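The Jalari Report

The incident form had a box for severity and a box for cause. Niamh Mac Giolla filled in the first and left the second blank. At Bickerstaff a form with a blank box could not be closed, so it stayed on the screen by the door, at the top of the list.

The fault was simple to state. Cell 2 moved perforated boards from one tray to another. It picked, lifted, crossed over, lowered, and released. In January, on the late shift, it had done all of this except release. The arm lowered the board to the floor of the second tray and continued to press. The board bent and then broke. The controller logged a successful place, raised the arm, and went back for the next one. It broke that one as well.

Senan Geraghty had reached in at that point to take the pieces out. The light on the column was green, and green meant the arm was waiting. The arm was not waiting. It closed on the first two fingers of his left hand and held them for 29 seconds, until Paloma Kasprzak got across the room and hit the stop.

He had bruising and a split nail. The severity box said "minor."

"It thought I was a board," he said when he came back.

"It didn't think you were anything," Niamh said. "It had a width and a force. You were inside both limits."

She pulled the logs. The motion software was Jalari, which the company had bought with the arm. The grip controller was made by Deltoris and had its own clock. Jalari stamped each command with the time it was sent. Deltoris stamped each reply with the time it was received. For most of a shift the two clocks agreed well enough. Then Deltoris would correct itself, and for a short while its replies appeared to come from before the question. Jalari had a rule for that. It discarded the reply and used the last good one.

The last good reply, on the night in question, was "open."

So Jalari believed the gripper was open when it was closed, and that the job was finished when it was not. The column light took its color from Jalari. Everything downstream of that one word had worked as designed.

She wrote this down in plain sentences and sent it to Karim Tazi, who ran the floor. He called her in and shut the door.

"Can you make it happen again?"

"Not on demand."

"Then it's a theory."

"It's a theory with two broken boards and a hand."

He looked at the page for some time. The customer was Lunia, and Lunia wanted the cell running by the end of the month. He asked what she needed. She said she needed the column light wired to the drive current and not to the software, a guard switch that cut power when the cover was lifted, and one night with the cell to herself. He gave her the night. The wiring, he said, would have to be quoted.

She started at six in the evening. She set the speed to 60 percent and put a single board in the left tray. She did not stand inside the line. Each cycle the arm came down over the left tray, took the board, carried it across, and set it down in the right. Then she stopped the cell, locked it out, put the board back by hand, unlocked it, and walked behind the line again. It was slow work. She kept a paper tally because she no longer trusted either clock.

Paloma brought her tea and stayed to watch.

"Which one do you believe?" she asked. "If they disagree."

"Neither. I look at the fingers."

"And if you can't see the fingers?"

"Then I don't go in."

A little after two in the morning the screen read OPEN and the fingers were shut. The arm lowered. The board touched the tray and began to bow in the middle. The light on the column was green. Niamh watched it for as long as it took to be sure and then pressed the stop.

She saved both logs to a drive, put the drive in her coat, and opened the form. In the cause box she typed: State reported as open was not measured. It was remembered. She hung her lock on the main switch and wrote her name on the tag.

In the morning Karim found the lock. He did not ask her to take it off. He asked how long the wiring would be, and whether it could be done with the part they had in stores. She said it could. She put a fresh board in the left tray, ready for the test that would come after. 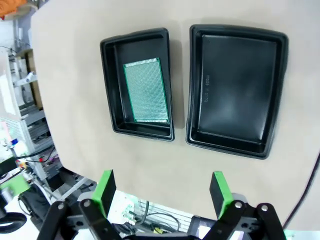 Cormac Flanagan: The stale reply is the part that rings true for me. We had a conveyor that kept its last good value with no time limit on it, and it passed every acceptance test. I would have liked to know whether Senan got a say in when the lock came off. Also, a guard switch should have been there on the first day, so Karim gets off lightly.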